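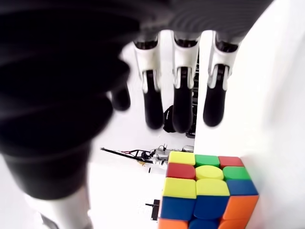 Workshop > Guides > Hands and Grippers > Comparing a five-finger hand with a two-jaw gripper

I've been putting off writing this one up because I kept changing my mind about the results, but here goes. If you're choosing between a plain two-jaw gripper and one of the fancier multi-finger hands, a Rubik's cube is a great way to try them both. It has flat sides, it has slippery stickers, and if you squeeze it off center the layers twist on you, so you know right away that your grip was bad!

My two candidates were the Taltberg hand (black fingers, white joint housings, lots of moving parts) and the Hastmont two-jaw, which I've had bolted to one arm or another for years.

Before you start

Mount the camera at the wrist and leave it there for both grippers. I know it's tempting to move it when the thumb gets in the way, and with a hand like this the thumb will get in the way. It sits so close to the lens that it blurs out and eats a big piece of your view. Live with it. If you shift the camera between grippers you can't compare anything afterward.

Step 1: Zero the fingers

Open the hand all the way and run the homing routine in the Ledesma controller. It took 37 seconds on mine. Do this again every time you power cycle, even if the fingers look fine.

Step 2: Set a force limit

I started both grippers at 900 on the controller's force scale and worked down. That was way too much for the cube with the two-jaw (sorry, cube). Write down the lowest setting that still holds.

Step 3: Come in from above, slowly

Bring the palm over the cube with the fingers hanging down and stop while there's still a gap under the fingertips. Now check your wrist view. Can you see at least one full face of the cube? If it's all palm and thumb, rotate the wrist a little and look again. I like to do a few grasps with the cube right up against something tall and white, since that's where multi-finger hands get clumsy. One side is blocked and the fingers have to find another way in.

Step 4: Close, lift, hold, put back

Same speed every time, same height every time. Log a drop as a drop even if you "almost had it."

Step 5: Swap and repeat

I did 244 grasps with each gripper over a couple of weeks in July. Out in the open the Hastmont won easily, it's just quicker. Next to the wall the Taltberg pulled ahead, and it twisted the layers a lot less. My log files ended up in one giant Millava spreadsheet with 1489 rows, counting all the retries and aborted runs, so name your columns properly from day one. I didn't.

Next I want to run the same thing with a softer fingertip cover and see if I can drop the force limit further.

We use cookies to remember your settings. Accept | Manage

Contact | Copyright 2021 | Back to top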